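Monby Kids: Nature Pages
Where do the stripes in wood come from?

Look at a wooden door, a wooden spoon or the floor in your school gym. Very often you will find lines in it. Some lines are straight like rain. Others are bent, and a few go in circles like water around a stone. We call these lines the grain of the wood. The tree made them while it was alive, and it needed many years for it.

How a tree becomes thicker

A tree grows in two ways. It grows taller at the ends of its branches, and it grows thicker all around its trunk. The second way is the important one for our stripes.

Just under the bark there is a very thin layer. It is so thin that you can hardly see it. Its name is the cambium (say: KAM-bee-um). The cambium makes new wood on its inner side and new bark on its outer side. So the oldest wood is in the middle of the trunk and the youngest wood is close to the bark. It is a little like putting on a new sweater every year over all the old ones.

Spring wood and summer wood

In many countries the year has warm months and cold months. In March or a little later the tree wakes up. It needs a lot of water for its new leaves, so it builds wood with wide tubes. This wood is usually light in color. We call it early wood.

Later in the summer the tree grows more slowly. Now the tubes are narrow and their walls are thick. This wood is harder, and in many trees it is also darker. We call it late wood. Then winter comes and the tree takes a rest.

One light part and one dark part together make one year. If you look at the end of a cut log, you see these years as rings. Count the dark rings from the middle to the bark and you know how old the trunk was at that place.

In some hot countries it is warm and wet all year. Trees there may have no clear rings at all, and then counting does not help very much.

From rings to stripes

But a table has no rings on it, you may say. It has stripes! How is this possible?

Think of a leek or a rolled pancake. If you cut it across, you see circles. If you cut it the long way, you see lines. The circles and the lines are the same layers, and only the direction of the knife is different. The saw does the same with a tree. Most boards are cut the long way, from the bottom of the trunk to the top, and so the rings turn into stripes.
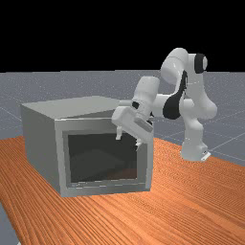 A gray cabinet on an orange wooden tabletop.

There is more than one way to saw a log, and each way gives a different pattern.

Plain sawn: The log is cut into slices, one after the other. Many of these boards have tall, pointed shapes on them, like mountains or flames. People at the sawmill call them cathedrals, because they look like the windows of a big old church.

Quarter sawn: The log is first cut into four long pieces, and each piece is then cut so that the saw meets the rings almost straight on. These boards have thin, even stripes. They bend less when the air becomes wet or dry, but it takes more work to make them.

Rotary cut: The log turns around and around against a long blade, and the wood comes off in one thin sheet, like paper from a roll. The pattern is wide and wild. Much plywood is made like this.

What is a knot?

A knot is the place where a branch was. When the trunk becomes thicker, the new wood has to grow around the branch. The lines make a curve there, like cars that drive around a hole in the road. When the board is cut, you see a round or oval spot, and the grain flows around it.

Some knots are strong and stay in the board forever. Others come from a branch which was already dead. These can become loose, and sometimes they fall out and leave a hole. Perhaps you know a fence with such a hole. It is very good for looking through.

Grain can also be wavy without any knot. This may happen when a tree stands on a hill, when it leans to one side, or when the wind always pushes it from the same direction.

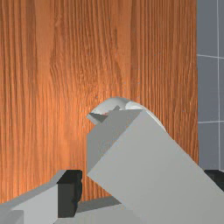
Picture: Pametti Picture Desk

Why are some stripes dark and some stripes light?

You already know one reason: early wood and late wood. But there is another one. In an older tree the wood in the middle of the trunk stops carrying water. The tree fills it with special materials which protect it against insects and rot. This part is the heartwood. It is often brown or red, and in a few trees it is nearly black. The outer part still carries water and is called sapwood. It is mostly pale.

Light changes the color too. Cherry wood becomes darker after some time in the sun. Walnut wood does the opposite and becomes a bit paler. If a vase stands for a long time on a cherry table, there can be a lighter circle under it!

A story from the Ploder forest

In the Ploder forest there was a big larch which fell in a storm. The forest workers cut a slice from the trunk and put it in the hall of the visitor house, and every school class wants to touch it. The slice has over 300 rings. Near the middle there are 13 rings which are very thin and close together. At that time the tree was probably small and stood in the shade of bigger trees. After that the rings are suddenly wide, so maybe a neighbor tree fell down and the young larch finally got its light.

The children who visit may put a small flag on the ring of a year they like. When we were there, 46 flags were in the wood, most of them very near to the bark. Do you know why? Most children choose the year when they were born.

Try it yourself

You need a sheet of thin paper, a soft pencil or a wax crayon, and a piece of wood which is not painted.

Put the paper on the wood and hold it well with one hand. Lay the crayon on its side and rub gently over the paper. The hard late wood often stands up a little higher than the soft early wood, and so the lines appear on your paper. Old wood from outside works best. A very smooth table will give you almost nothing.

Make rubbings of different things and write under each one where you found it. The children's club at the Baumgartner Museum has already collected 1,557 of them in big folders.

Words to remember

Bark: the outer cover of a tree.
Cambium: the thin layer that makes new wood and new bark.
Grain: the direction and pattern of the lines in wood.
Heartwood: the old wood in the middle of the trunk.
Knot: the place in the wood where a branch was.
Sapwood: the younger wood that carries water.

Next on the Nature Pages: Why do leaves fall down?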